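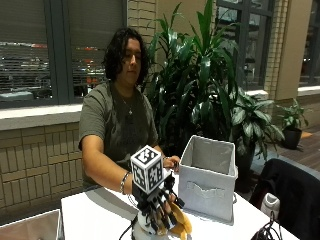

Wisbridge College
Department of Media and Communication
Handout for Session 3: Quoting, Linking and Crediting in the Link Roundup
Instructor: Viktória Takács
Issued 23 April 2021

Scope of the session

The link roundup is one of the oldest forms of writing on the web. A writer gathers items found elsewhere, adds a line or two of comment to each, and publishes them together as a single post. Early weblogs consisted of little else. The form declined when short-message platforms took over the work of passing links along, but it survives on personal sites, in newsletters and on the front pages of many special-interest magazines.

Session 2 dealt with selection. This session deals with what the writer owes to the people whose material is selected, and with the practical forms that credit takes. Students should have read the first chapter of the course reader and the selections from the Pluditz archive.

Terms used in class

Source: the person or publication that made the item.

Via: the person or publication through which the writer came across it. The two are often confused. A song posted by a musician and passed along by a radio host has the musician as its source and the radio host as its via.

Embed: a post displayed on the writer's page but still served by the original platform. If the post is deleted or the account is closed, the embed may fail or be reduced to bare text.

Excerpt: a portion of text copied into the writer's own page, marked as a quotation. 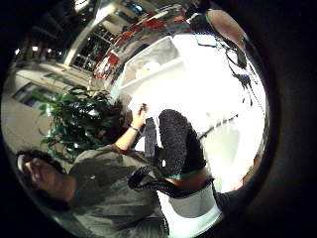
These terms are applied loosely in everyday use, and students will meet older posts in which "via" stands for both of the first two. For written work in this course they are to be kept separate. Where the source cannot be found after a reasonable search, the entry should say "source unknown" and name the via.

Case study: the Movmont roundup

Movmont was a weekly music roundup kept by a single editor, Trilok Maurya, who posted a list of mixes, radio recordings and short written items each Friday. The class will examine one issue containing 41 entries. Only two of them name a via. In three others the credited account had itself copied the recording from an earlier poster, and the editor later added a correction at the foot of the page.

The correction is worth close reading. It gives the wording of the old credit, the wording of the new one, and a link to the earlier post. It does not remove the original entry or alter the text around it. Readers who had already followed the first link were able to see what had changed — an outcome that a silent edit would have prevented.

Students should also note the order of the entries. Longer recordings are placed first, and political items, of which there are few, are placed at the end under a separate line. The editor's comments become shorter as the list goes on, and several of the last entries carry no comment at all. We will discuss whether an entry without comment should still be regarded as the editor's own writing.
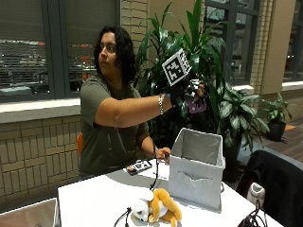
Quoting short posts

A post on a short-message platform is frequently quoted in full, simply on account of its length. This raises two difficulties. The first is one of permission. The law differs from country to country, and this course does not offer legal advice; students with a specific question should consult the college library. The second is one of tone. A joke quoted in full leaves its readers with little reason to visit the person who wrote it.

The following practice is expected in assignments:

1. Give the author's name or account name before the quotation.
2. Reproduce spelling and punctuation as they stand. Errors are not corrected, and "sic" is used sparingly.
3. If the quotation is cut, show the cut with an ellipsis in square brackets.
4. Link to the individual post and not to the account's main page.
5. Record the date on which the post was read. Posts can be edited or withdrawn.

Political humor requires additional care. A remark aimed at a public official may be shared by readers who take it literally, and a roundup that strips away the surrounding conversation makes that more likely. A brief note of context is normally enough.

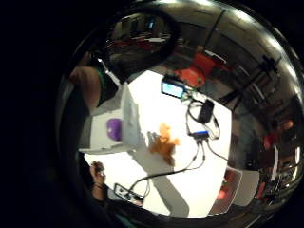
Screenshots are a separate matter. They preserve a post that might otherwise disappear, but they cannot be searched, cannot be read by many assistive devices, and are easily altered. A screenshot submitted in this course must be accompanied by a typed copy of its text and, where the post is still available, by a link. The Anghel style sheet, included in the course reader, gives an acceptable layout.

Assignment

Prepare a roundup on a subject of your choice, with a total of around 100 words of original comment. Quoted material is not counted. Each entry must name its source and, where there is one, its via. Attach a separate page listing any item you left out because its source could not be established.

Assignments are due in the first week of May and should be submitted through the department office. Late work is accepted only with the written agreement of the instructor.

Reading for the next session

Course reader, chapter 2, with the appendix on dead links.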